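Draltora Serviced Rooms – Housekeeping and Room Standards Group
Minutes of the meeting held 16 Dec 2025, Bamport site office

Present: Josée Pelletier (chair), housekeeping lead, linen store, maintenance, purchasing, front desk (items 1 to 4 only)
Apologies: night desk
Minutes: purchasing

1. Minutes of the previous meeting

Agreed as a correct record, with one change. Under item 6, "mattress protectors" should read "pillow protectors". The mattress protectors were not discussed.

2. Matters arising

2.1 Door stops for the upper corridor have been fitted. Closed.

2.2 The second linen trolley is still out of use. Maintenance has the replacement castors but the stem is the wrong diameter for the sockets. To be exchanged. Open.

2.3 The room card was to be rewritten so that bins come before beds. Draft circulated before the meeting. Taken under item 4.

2.4 Front desk was asked to stop storing parcels in the lower linen cupboard. Front desk reported that this has been done except for one parcel, addressed to a guest who has left. Open.

3. Linen

3.1 The linen store reported 387 single duvet covers fit for use after the autumn sort. Covers with worn hems have been set aside and are not in that figure. Housekeeping asked whether the set-aside covers could be used as dust sheets during painting. Agreed, provided that they are marked in one corner with laundry pen before leaving the store.

3.2 White pillows remain standard. The grey knit cushion covers are to stay in front of the white pillow and are to be washed on their own. Two members reported grey lint on white cases after a mixed load. The linen store will put a separate bag on each trolley for the knit covers.

3.3 Folding of the duvet was discussed at length. Present practice differs between floors: one floor folds the top edge back, the other leaves it flat to the pillows. The chair asked for one method. Agreed that the duvet is folded, with a straight edge below the pillows, and that the side drop is left untucked. Maintenance asked that the drop should not reach the floor on the side where the bin stands.

3.4 Headboards. The dark upholstered headboards show dust along the top edge. To be brushed weekly with the soft attachment. The damp cloth is not to be used, as it leaves a tide mark on the fabric.

4. Bins and bin liners

4.1 The draft room card was taken line by line. The order is now: open window, empty bin, strip bed, wipe surfaces, make bed, floor, final liner check. Housekeeping objected to having the bin mentioned twice. The chair's view was that the liner check takes a few seconds and can be done on the way out. Left in.

4.2 Position. The bedroom bin stands on the floor in front of the nightstand, clear of the bedding. It is not to be pushed into the space under the desk, where it was missed on several rounds in June.

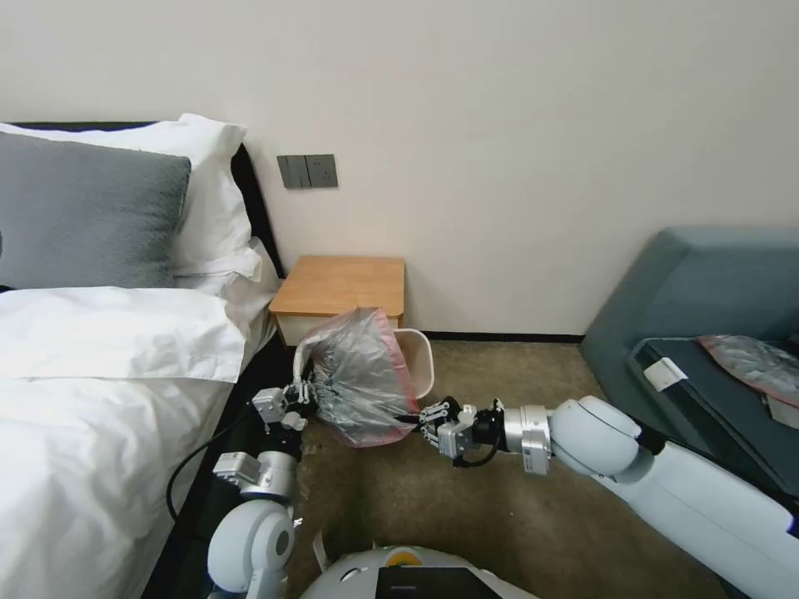
4.3 Liners. The clear liner with the coloured edge band is easier to find the opening of than the plain one, and the band shows whether the liner has been turned over the rim evenly. Housekeeping prefers it. Purchasing noted that it is supplied by Wong in cartons of 1000 and that the plain liner comes in cartons of 2000, so the shelf in the store will need to be adjusted before the change is made throughout. Agreed to change over when the plain stock has been used up. The two types are not to be mixed on one trolley.

4.4 Method of removal. Gather the top of the liner at both sides, lift straight up and tie off before the bag leaves the room. The liner is not to be dragged over the rim on one side only, which tips the bin. Small amounts of waste are not to be tipped from one room's liner into another's. One liner per bin per change of guest, and for longer stays on each service day if there is anything in it.

4.5 Rim and base. The white bins mark easily under the rim. To be wiped inside and out at each change of guest. Badly scratched bins go to maintenance for use in the workshop. Purchasing does not wish to buy lids.

4.6 Recycling. Front desk asked for a second bin in each bedroom. Housekeeping said there is no floor space beside the bed in the smaller rooms. Deferred until the room measurements are available (see 5.4).

5. Bedside area

5.1 Nightstands. The light wooden tops have ring marks in a number of rooms. Maintenance tried a wax stick on two of them with a fair result on one. The other had been marked by something other than water and will be sanded. Coasters were proposed. Josée Pelletier reminded the meeting that coasters were tried before and were used by guests to wedge windows. Not agreed.

5.2 Switch plates. The dark grey plates above the bedside, with the two rocker switches and the socket, show fingermarks more than the former white ones. Dry microfibre cloth only. Spray is not to be used on or near the socket. Maintenance asked for this to be printed on the room card in bold, and it will be.

5.3 Skirting. The black skirting behind the nightstands collects dust and cannot be reached with the flat mop. Nightstands are to be pulled out once a month. Housekeeping asked that this be added to the monthly sheet and kept off the room card. Agreed.

5.4 Measurements. Maintenance to measure the clear floor between the bed and the opposite wall in each room type and send the figures to purchasing.

6. Paint

6.1 The cream wall paint is being reordered under Drarkesari code 1826. Maintenance has compared a brushed sample with the existing walls and can see no difference in daylight. Under the bedside lamp the new coat looks slightly cooler. It was accepted that patches should therefore be taken to the nearest corner and not left in the middle of a wall.

6.2 Walls are to remain free of pictures in the bedrooms until the patching is finished. Front desk's suggestion of framed maps was noted.

6.3 Rooms being painted will be taken out of service for two nights each. Front desk needs the list before it can block them.

7. Actions

7.1 Maintenance – exchange castors for the second linen trolley.
7.2 Maintenance – clear floor measurements by room type.
7.3 Maintenance – list of rooms for patching, to front desk.
7.4 Linen store – separate bags for knit covers; mark the set-aside duvet covers.
7.5 Purchasing – adjust the liner shelf; confirm when the plain stock is finished.
7.6 Housekeeping lead – final room card, with 4.1 and 5.2 included, laminated and placed on both trolleys.
7.7 Front desk – remove the remaining parcel from the lower linen cupboard.

8. Any other business

8.1 Purchasing asked that empty liner cartons be flattened before they are put in the yard.

8.2 The small vacuum cleaner has lost suction again. Filter to be washed first, then reported if there is no change.

8.3 The key to the linen store was found in a trolley pocket. It is to be hung on the hook inside the office door at the end of each shift.

9. Next meeting

Date to be set by the chair once the painting list has been issued. Items for the agenda to purchasing, in writing.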